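Chapter 12
Small Equipment and Personal Items at the Workstation

Objectives
On completing this chapter the reader should be able to classify the loose items found at a single desk, assign each a storage position, and identify cables that cross a floor.

12.1 Scope
Earlier chapters dealt with fixed furniture. Rácz (Ernő Rácz, Retamal survey) recorded 797 loose items at 400 desks; bags, umbrellas and power strips were the classes most often left without an assigned place. Drawers are treated here by internal volume – external dimensions are of little use when folded items are stored. A folding umbrella is entered as a personal item, colour noted, and its fabric rolled and secured before storage. Power strips are entered with their cables as one unit.

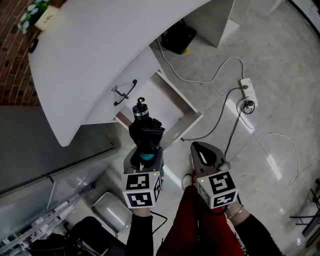
Figure 12.1 Folded black umbrella near a desk with an open, empty drawer; power strip on floor tiles.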